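Ashworth House, Unit 278: hardware and small parts check, February

Knob, clear, faceted: OK. No chips felt. Pretty enough that it will be stolen by spring.
Stem: OK. Stands up by itself, unlike most of our stock.
Storage box, hinged lid: PASS WITH COMMENT. Keep closed between jobs. This comment also appeared last February. 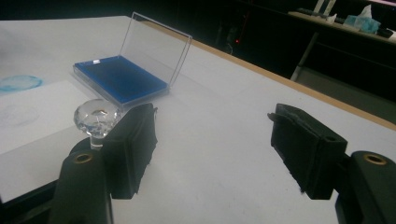

Tabletop: OK. Wipe down before the Desto order goes out, using a cloth and no sleeves.
Spare screws: FAIL. Box label says 300. Label is an optimist.
Drawer pull test: not done. Form 3510 is missing, presumably in the drawer.

Recheck at 4 p.m.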